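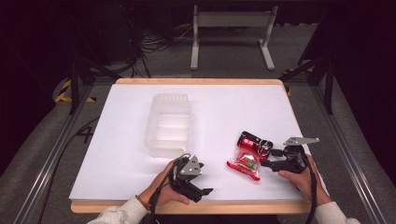 Sweets and a plastic bin: one attempt among many, made with a gripper in each hand.

Letay Dinsa has been picking things up since half past eight. Her target for the shift is 60 recordings, and each one that counts will be fed to a learning system that is supposed, one day, to do her job without her wrists.

The firm is called Sornosen, and its pitch is simple. Robots are bad at handling things because they haven't seen enough handling. So pay people to do it with grippers, record everything, and let the software find the pattern. The system, Belay, had taken in 2,000 examples by March. Mesfin Sisay, who runs the floor, would like a good many more.

How many more? "Enough that it stops surprising us," he says. I asked for a number and didn't get one.

I have sat through a fair few of these visits, and the sum always seems to go the same way. If the robot fails, it needs more data. If it succeeds, more data will make it better. I can't think of a result that would persuade anyone in the building to stop collecting.

What Belay can do is harder to pin down. Sisay says it manages around 70 per cent of its test grasps. Those tests use the same boards and much the same objects as the recordings, so I'd want to see it try a stranger's kitchen before I got excited. A trial at a packing site in Doltholm has been put back twice.

Dinsa has her own doubts. She was told to work naturally, then told she was too quick, and now she slows down for every grasp. "So it's learning from me pretending," she says – and goes back for the next one.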